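The long way round to a decent bowl of soup

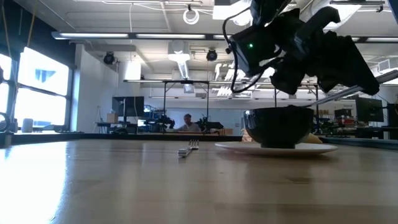 Black bowl, white plate, long-handled utensil at the ready.

I come from a family that does not believe in soup as a meal. Soup was what you had when you were crook, or what arrived before the roast if my grandmother was feeling fancy, and it came out of a tin more often than anyone would admit to the neighbours. So it's a bit rich that I've spent most of this winter driving around the back roads hunting down the stuff.

It started in Stusow. If you don't know Stusow, it's a pub, a servo, a silo and a bakery that shuts at noon, and the sign on the way in gives the population as 794. I'd pulled over for petrol with a headache and a foul mood (three hours of roadworks will do that) and the bloke at the counter pointed me to the hall next door, where there was a soup lunch on. Gold coin for the hall fund, another one if you wanted seconds. I had pea and ham with a slab of white bread and far too much butter, and I sat at a trestle table with strangers who wanted to argue about rainfall. I had seconds. I may have had thirds!

After that I kept noticing the signs. Soup Friday at the bowls club. Soup and Scrabble at the library. Every second town seemed to have a chalkboard out the front with something steaming drawn on it, and I started planning my work trips around them, which my boss doesn't need to know.

The one I'd send you to first is Grurus, up past the reservoir, where the women's auxiliary has been doing a winter lunch since before the highway was sealed. They keep a ledger. Last season they served 2,218 bowls, and somebody has written next to the total, in very firm biro, "not counting staff". The pumpkin is the famous one, sweet and thick and the colour of a road worker's vest, but get the barley broth if it's on. It tastes like lamb chops and wet jumpers, and I mean that as high praise.

Jemis is fancier. The old butter factory got done up a couple of years back and now there's a café in one end with proper heating – a rare thing out there – and a chalkboard that says "velouté". I was ready to be snooty about it. Then I had the leek and potato, which had a puddle of browned butter in the middle, and I went very quiet. It was $3 more than I'd have liked to pay and I've been back twice.

I've been trying to cook my own as well, with mixed results. My first barley soup set like concrete overnight and had to be levered out of the pot. The second was better, mostly thanks to a woman in the Grurus kitchen who told me to boil the barley separately and stop fiddling with it. I've also learnt to salt at the end, to chuck the parmesan rind in whenever there's one going, and to own a ladle. For years I'd been pouring out of the saucepan like an animal and mopping the bench afterwards.

The season's nearly done. Grurus wraps up in September, once the shearing gets going and there aren't enough hands for the washing up, and Stusow stops whenever the hall is booked for something better. Ring before you drive out, take coins, and bring your own container if you want some to take home. They'll fill it to the brim, so wedge it upright on the passenger side floor. My car still smells of ham.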